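11/6/19

So I finally dealt with the basket. If you've been reading since July you know the one, it has followed me through two apartments and at some point it stopped holding clean laundry on its way to the dresser and just became the place where clean laundry lives. My sister calls it the second dresser (rude, but fair).

I gave myself one evening, a pot of tea and a podcast I'd been saving, and told myself I could sit down when I could see wicker at the bottom. Small clothes are the worst for this! A grown-up sweater takes up a whole shelf and you feel like you've done something. Little things just keep coming, and every one of them has a sleeve inside out.

The red knit one with the striped white cuff is my favorite of the whole bunch, and there's more red with white trim in the basket, plus something white and pink I'd forgotten we owned. 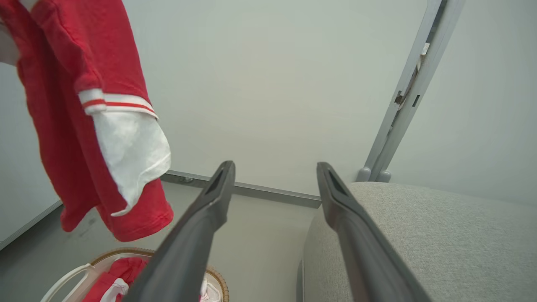 ## What I do with the knits

Knits don't go on hangers in this house anymore. I lost a good cardigan to shoulder bumps and I'm still sore about it. I lay them face down, fold the sleeves straight across the back, then bring the hem up to the neck. Two folds and done. If a cuff has gone wavy I flatten it with my hand and leave it alone, I am not ironing a cuff.

Anything too small goes straight into a bag for my cousin, no holding it up and sighing. Okay, a little sighing. I kept five things I had no business keeping.

Next up is the sock drawer, and I'm already dreading it. If anyone has a system for tiny socks that lasts longer than a week, please leave it in the comments!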